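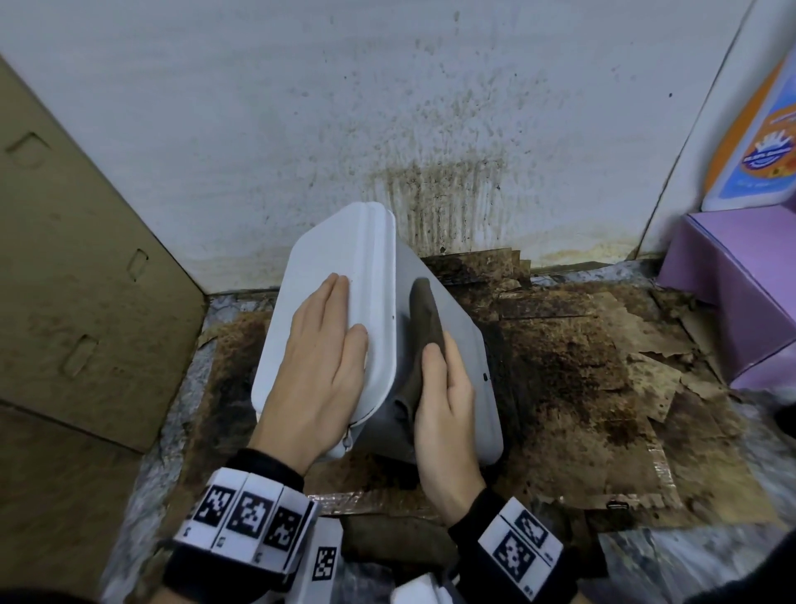 Figure 1. Wiping the side of a white plastic container with a brown cloth, storeroom floor.

3. Method

Our group took on the back storeroom of the Omside student shop as the practical part of the course. The room had been used for old packaging and display boxes, and the wall and floor had gotten very dirty. Cardboard had been laid over the floor at some point and left there. The budget was 125 dollars and we worked in two sessions, one of them on a Saturday morning.

We split the job into floor, wall and contents. Contents came first. Anything plastic was wiped by hand with a cloth and a weak mix of Tastis cleaner. Cardboard that was stained through was put on a list for recycling, and printed boxes that could still be used were kept to one side. We did not use spray near the boxes.

Cloths were rinsed in a bowl on the floor and folded before the next wipe, which gave us a clean face each time we turned them. We wrote in our plan that the water would be changed every 3 items. 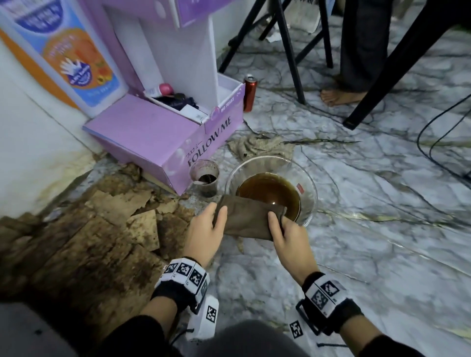

In practice this was not often enough. By the fourth item the cloths were leaving brown lines on white plastic, and we had to go over the same surfaces again. After the first session we changed the water after every item. The walk to the sink added time, but there was less to redo.

4. Results

The wiped containers went back on the Yau shelving. The lids took longer than the sides, mostly where there was a rim. The wall was only partly finished. Speckles higher up came off with the cleaner, but the dark patch near the base did not change much. We think it needs to be repainted, and Mistlow quoted 205 dollars for that, so it was left out of this project.

5. What we would change

Use two bowls, one for washing and one for rinsing. Take up the floor cardboard before anything else.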